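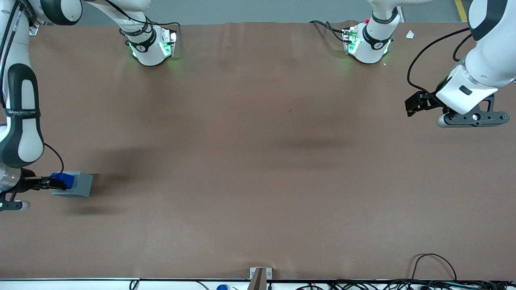
Priltville, November

Setting up your Utier two-arm kit, part 7: the first hold

Right, arms bolted down and lights green? Lovely, on we go!

1. Smooth the brown sheet flat. A few faint creases are fine, I've never got rid of mine.
2. Jog the right arm down to the block and close the gripper on the blue end.
3. Lift it just clear of the sheet and hold for 40 seconds.
4. Park the left arm up high – it isn't needed until part 12.

Note: I run the Flanine software at 10 per cent speed here.

Caution: check your cable loops before every move.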